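Rarkovis Kartendaten

README, Stand 3.5.20

Was drin ist

Kartendaten zu Rarkovis, aus dem Spiel rausgezogen und von Hand nachgeputzt. Drei Regionen: Purnden, Hunis, Obeidat. Truhen, Schreine, Händler, Teleportsteine, Bosse, Sammelkram. Knapp 4000 Einträge, je einer pro Zeile. Keine Texturen, keine Musik, keine Modelle, bitte auch nicht danach fragen. Wer die will, soll das Spiel kaufen.

Gedacht für interaktive Karten, Routenplaner, Wikis. Nicht für Cheats im Koop, dafür taugt es auch nicht, die Positionen der anderen Spieler stehen nirgends drin.

Dateien

punkte.csv – die Haupttabelle
regionen.csv – Grenzen der Regionen als Polygonzug
bosse.csv – Bosse mit Spawnbedingung, Phasen, Beute
wege.csv – Verbindungen zwischen den Teleportsteinen, Laufzeit in Sekunden
aenderungen.txt – was sich seit Februar getan hat, unvollständig

Alles UTF-8, Trenner Semikolon, Dezimalpunkt (kein Komma!). Excel auf Deutsch macht aus den Koordinaten gern Datumsangaben. Also importieren, nicht doppelklicken.

Spalten in punkte.csv

id – fortlaufend, Lücken sind Absicht (gelöschte Dubletten)
region – purnden, hunis, obeidat, klein geschrieben
typ – truhe, schrein, haendler, stein, boss, sammel, sonst
x, y – Spielkoordinaten, Ursprung ist der Leuchtturm von Purnden
ebene – 0 Oberfläche, negativ für Höhlen, positiv nur in Obeidat (Türme)
ab_kapitel – ab wann erreichbar, leer heisst sofort
respawn – ja, nein, unklar
quelle – spiel, hand, forum
notiz – Freitext, teils Englisch, teils Quatsch

Achtung bei y: im Spiel zeigt y nach Süden. Hab ich so gelassen. Wer eine Karte mit Norden oben zeichnet muss das Vorzeichen drehen, sonst liegt Hunis im Meer.

Regionen kurz

Purnden: Startgebiet, am besten abgedeckt. Praktisch alle Truhen selbst abgelaufen. Die versteckten Stufen hinter der Mühle fehlten in der alten Version, jetzt drin.

Hunis: Sumpf, viele Höhlen übereinander. Ebene ist da öfter mal falsch. Die Punkte unter dem Damm bitte mit Vorsicht, die haben auf meiner Karte -1 und im Forum -2, eine Seite hat unrecht.

Obeidat: Wüste und Türme. 600 Punkte stammen komplett aus Forenmeldungen, steht in quelle. Nur stichprobenartig geprüft. Händler wandern dort nachts, eingetragen ist immer der Tagesstandort.

Bosse

8 Weltbosse, dazu die kleinen Wächter an den Teleportsteinen. Die Weltbosse haben eigene Zeilen je Phase, also nicht über die Zeilen zählen, sondern über boss_id. Der Boss am Salzsee spawnt nur bei Sturm. Sturm lässt sich im Lager mit Warten erzwingen, dauert aber. Beute ist aus der Spieldatei, Wahrscheinlichkeiten ohne den Bonus vom Glücksring.

Wächter kommen nach dem Rasten wieder, Weltbosse nicht. Ausnahme neues Spiel plus, dort ist alles wieder da und die Truhen teilweise vertauscht. Neues Spiel plus ist in diesem Datensatz NICHT enthalten.

Wie die Daten entstanden sind

Erst Skript über die Leveldateien. Das findet alles, was ein Objekt mit Namen ist, auch Zeug unter der Landschaft, das man nie zu sehen bekommt. Dann Dubletten raus: gleicher Typ, gleiche Ebene, Abstand unter zwei Metern. Danach Handarbeit, also hinlaufen, Truhe auf, abhaken. Forenmeldungen zum Schluss dazu.

Der Abstandsfilter war am Anfang zu streng und hat die Doppeltruhen im Hafen gefressen. Sind wieder drin, falls noch irgendwo welche fehlen bitte melden.

Bekannte Fehler

– wege.csv rechnet ohne Reittier
– Schreine in Hunis haben kein ab_kapitel
– respawn bei Pilzen und Kräutern durchweg unklar
– zwei Regionspolygone überlappen am Pass, Punkte dort können doppelt auftauchen wenn man geometrisch filtert. Lieber nach der Spalte region gehen
– Umlaute in notiz stellenweise kaputt, kommt noch vom alten Export
– id 1000 ist ein Testpunkt, liegt mitten im Fels, ignorieren. Fliegt beim nächsten mal raus

Versionen

Passt zum Spielstand nach dem grossen Februar-Patch. Vorher lagen die Teleportsteine in Obeidat woanders, alte Karten also nicht mischen. Konsole und PC sind gleich, soweit ich das prüfen konnte (nur PC selber da).

Mitmachen

Korrekturen als Zeile im selben Format, mit id, und einer Notiz woran man die Stelle erkennt. Keine ganzen Tabellen zurückschicken, das Zusammenführen kostet mich jedesmal den Abend. Neue Punkte ohne id, die vergebe ich. Screenshots gern, mit eingeblendeten Koordinaten (Optionen, Anzeige, ganz unten).

Bei Hunis brauche ich am meisten Hilfe. Vor allem Höhlen.

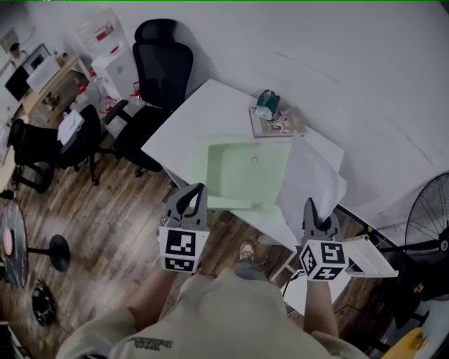

Lizenz

Tabellen frei verwendbar mit Nennung, Link auf dieses README reicht. Namen und Inhalte des Spiels gehören dem Studio.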